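Library > Interior Surfaces > Part 2 > Chapter 8

Last updated: February

Chapter 8
Reflectance and Glare on Work Surfaces

The first seven chapters dealt with light sources. Starting here, the subject is what happens to light after it lands. A lamp sets how much light reaches a surface, but the surface decides how much of it comes back, and in which directions.

Two quantities are needed. Illuminance is the light falling on a surface, measured in lux. Reflectance is the share of that light the surface returns, given as a percentage. A desk lit to 400 lux with a reflectance of 73 percent returns 292 lumens per square meter. A dark desk with a reflectance of 16 percent, under the same lamp, returns 64. The reading on a light meter laid face up on either desk is the same.

Reflectance says nothing about direction. A matte surface scatters light over a wide range of angles, so its brightness changes little as the viewer moves. A glossy surface sends a large part of the light off at one angle – the mirror angle – and a viewer who sits there sees an image of the lamp. This is called veiling glare when it lowers the contrast of print or small parts. Most real finishes fall between the two cases.

The Prullport survey, used throughout Part 2, covers offices and workshops at Clidon and Ledine. Readings were taken at seat height on both sites, first with the blinds open and then with the blinds closed. The Sokol method for converting these readings to contrast values is set out in Section 8.4.

A pale object on a pale surface is a special case. When the two reflectances are close, the edge is carried mostly by shading, and raising the illuminance does little to help.

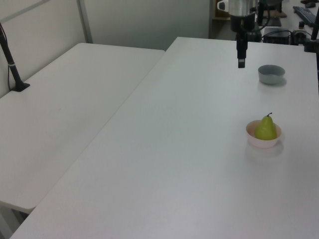
Figure 8.1 Small gray bowl on a matte white table.

Section 8.1 defines contrast for flat surfaces lit from one direction. Section 8.2 extends the definition to curved objects. Readers who have not worked with logarithms recently should review Appendix B before starting Section 8.3.

Shares: 16 | Comments: 8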